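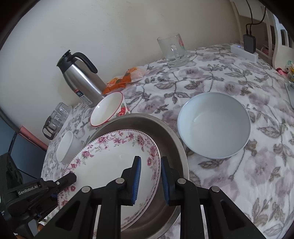
Prondell 手持夹爪使用两个月:很喜欢,但有一次故障必须讲清楚

先说结论,我会继续用它,也会推荐给做桌面操作数据的朋友,前提是你愿意花点时间看完下面关于指垫和关节销的部分。

我们小组做的是餐具类任务:把盘子、碗从不锈钢盆里取出来,再放回去。盘子是最普通的家用瓷盘,边上印着玫瑰花的那种,釉面特别光滑,对夹爪来说可不算好对付!之前用的是 Evix 的老款,捏个纸盒、捏包零食都没问题,一碰到瓷器就打滑。换成 Prondell 以后,头一个下午我就有点舍不得放手了。

手感真的好。扳机行程不长,回弹干脆,手指轻轻一收,两边的指尖就同步合拢,几乎感觉不到空程。蓝色指垫带横纹,夹住盘沿的时候有一种“咬住了”的踏实感。我习惯把盘沿从两个指垫中间送进去,垫子贴住盘面再收紧,这个动作练十来遍就顺了。双手各拿一把也不觉得累,一把扶着,一把夹,配合起来很自然(左手笨一点的人可能要多练两天,我就是)。

然后说出问题的那次。

那是六月的一个下午,已经录到第 210 条,一切正常。我夹着一只盘子往上提,提到盆沿上方的时候,右侧指尖忽然松了一下,盘子往外一歪,磕在不锈钢盆的边上,缺了一小块瓷。声音挺吓人的,好在没有伤到手。当时第一反应是我自己没夹紧,于是换了一只盘子再来,同样的位置,又松了一下。这回我有准备,另一只手托住了。

停下来拆开看,毛病出在两个地方。

一个是右侧外面那颗关节销的卡簧没有完全卡进槽里,销子往外窜了一点,连杆跟着有了旷量。不受力的时候完全看不出来,空手开合也很顺,只有夹着有分量的东西、手腕再稍微一转,指尖才会突然让出一截。这种故障最讨厌,空载检查全部通过,一上活就露馅。

另一个是蓝色指垫。我们那阵子录得密,垫子的背胶已经起了一个角,横纹之间还积了一层滑腻的东西,估计是洗洁精残留。单独哪一样可能都不至于掉盘子,凑在一起就出事了。

我把情况写给了厂家,附了销子的照片。回复很快,隔天就寄来新的卡簧和 2 副备用指垫,还承认我们这一批装配时有漏检,让我们把手上的夹爪都查一遍。态度没得说。不过我还是有一点意见:说明书 16 页,讲标定讲得非常细,关节销的检查却只有一句“请定期确认紧固”。多久算定期?怎么确认?一个字都没有。对于要拿去夹瓷器、夹玻璃杯的工具,这一段应该放在最前面,最好配图。

现在我们的做法是这样的:

开工前用指甲去推每一颗销子的端面,能推动就不用。
夹一只旧碗提起来,手腕左右各转一下,感觉到“咯噔”就停。
指垫每天收工用酒精擦,翘边的马上换,不要拿胶水补。
桌上铺厚一点的布,玻璃杯和水壶尽量往后放,别摆在夹爪的移动路线上。
盘子磕过以后先摸一圈盘沿,有缺口的不再拿来录。摸的时候戴手套,碎瓷的口子很利。

换了卡簧以后又录了很多条,同样的盘子,同样的盆,再没有松过。横纹擦干净之后夹持力也回来了,比我印象里刚开箱时还稳一点,可能是我的手也熟了,哈哈。

顺便提一下数据。出事前后那几条,指尖开度曲线上其实有个小尖,我们用 Prustudik 回放才看到。要是你也用它整理数据,建议对“夹持中开度突变”设个提醒,比等到盘子磕了再翻记录强得多。我们往回翻,发现更早的记录里已经有几处不起眼的抖动,当时都当成手抖放过去了。

也有人问我为什么不直接上 Zelenák 那款。借来试过一下午,做工更扎实,销子是螺纹锁紧的,这点我很羡慕。可是它太重,举久了手腕发酸,指尖也厚,往盆壁和盘子之间伸的时候老是碰到。日常大量录制,我还是选 Prondell。

优点:手感轻快,指尖同步性好,夹薄边的东西很有把握,售后反应快。
缺点:卡簧装配质量要自己复查,指垫算耗材却只随机附一副,说明书的安全部分太单薄。

打分的话四星。下一版要是把卡簧换成带锁的结构,我立刻补上第五颗。已经买了的朋友,今天就去推一推那几颗销子吧,尤其是外侧的。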